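Skudelton Toy Swap - FAQ

When is it?
15th August, doors at 8. Rain or shine, we're indoors.

Where do I park?
Lot behind Solheim Hall. Free. Not the bakery side please, they tow.

How much is a table?
Same as in April. Pay when you book, no refunds in the last week.

Can I bring puzzles?
Yes if complete. Write the peice count on the lid.

What about stuffed animals?
Washed ones only. No exceptions, sorry.

Is there food?
Kitton Coffee at the door, cash only.

Do you take broken toys?
No. Try the Plokano repair night instead.

How should I sort small stuff?

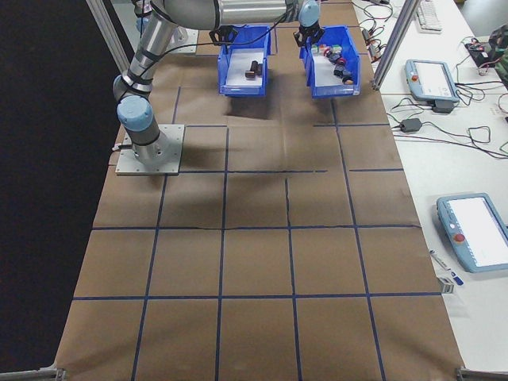
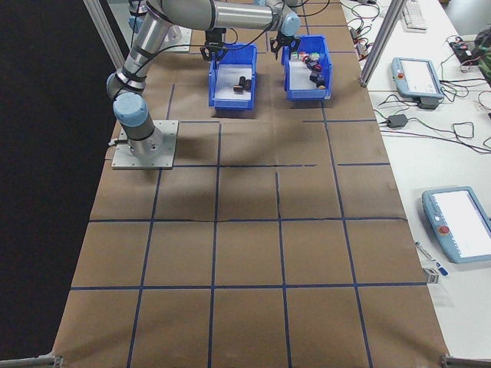

Small parts go by type, not by price. Bag anything a toddler could swallow. Open bins work best, blue plastic ones like the pair on the brown paper are fine, and paper under them makes packing up quicker. Label each bin on the front, big letters. Lids off durring the swap so people can dig.

Can I leave early?
After noon, yes. Tell the desk first.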